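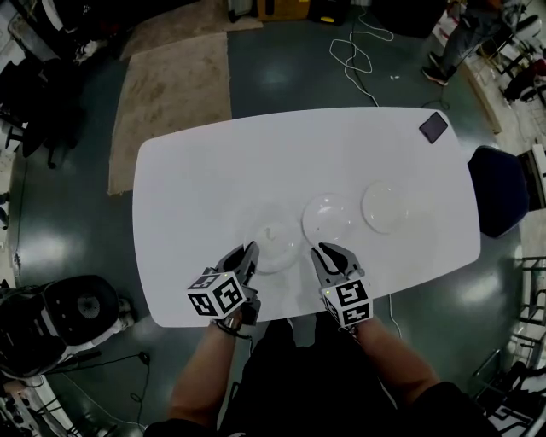
What are you comparing?

Two sets of hand-held grippers, the Ciro and the Darketti. Both are meant to let a person do a job with their own arms while the position of each gripper is recorded, so an arm can be taught to copy it later. We want to know which one is worth buying, and whether either of them beats the joystick controller we already own.

Who is doing the testing?

Lefteris Rallis and Fotini Kontogiannis do most of the handling. Ezekiel Bellamy looks after the recordings and wrote most of these answers. We paid for both sets, and neither maker sees this page before it goes up.

Why glass plates?

The brochures like foam blocks and plush toys, and almost any gripper can pick up a plush toy. A clear plate is low, slippery and hard for a camera to find. If we're going to spend real money we'd like to see the hard job first.

What are the cubes with the black squares for?

Tracking. A camera reads the square patterns and works out where the gripper is and which way it's tilted. There are patterns on more than one face so you can turn your wrist without losing the reading. That's the theory. In our sessions the reading still dropped out when one cube passed in front of the other, and the Darketti software filled the gap with a guess and didn't flag it.

The Ansari review said setup takes 5 minutes. Does it?

It took us closer to an hour the first time, and Fotini had done this sort of thing before. We might get it down with practice. I'd treat the short figure as the time it takes someone who works there.

Do curved fingers help?

A bit. They get under the rim of a plate more easily than the flat ones we tried in April. They're worse at small flat things such as a washer or a coin, and neither maker mentions it.

Is two-handed work really better than one?

For plates, yes. One hand can steady while the other lifts. For simple sorting we saw no gain, and Lefteris found his forearms tired well before he got bored – a real cost if you plan on long sessions.

How many recordings have you kept?

1868 as of Jan 20, 2020. That sounds like plenty until you start throwing out the ones with tracking gaps. We haven't finished that, so please don't quote it as a count of good recordings.

Has an arm learned anything from them yet?

Not that I'd put my name to. The Brirnholm arm managed 3 clean lifts out of 11 tries on plates. Sotiris Margaritis thinks the controller is at fault, I think it's the data, and we haven't run the test that would settle it.

Can I borrow a set?

Not until the comparison is done. Write to Chrysanthi Athanasiadis if you'd like to go on the list.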